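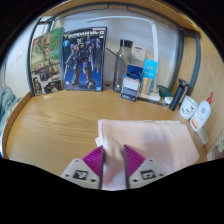 Figure 1. Gripper view of the cloth task: folded pink cloth on a desk, with the two fingers at the near edge.

Ravamness lab course, unit 9: showing a task by hand
Notes revised May 4, 2024

In unit 2 we drove the Iwasaki arm by remote control. For this unit you hold the gripper yourself and do the task at a normal working pace. The camera on the tool records what the fingers see, and the arm later learns from those recordings.

The markers on the finger plates are used to work out how far the gripper is open. Keep your sleeves clear of them. If a marker is hidden for more than a moment, drop that recording and do it again.

Cloth is harder than boxes or cups. It changes shape when touched, and a fold can lift between the fingers and block the view of what lies behind it. Approach slowly, close on one edge, then move.

Leave the back of the desk as it is. Boxes, bottles and a lamp give the software fixed points to track. A bare wall does not – tracking drifts and the path is lost.

Each group records 300 demonstrations. Expect to throw away a few, mostly for fast turns of the wrist. Save your files to the Wolimmont drive under folder 2091.

Before the next class, read the Allen handout on remote control and write half a page on which method you would choose for folding, and why.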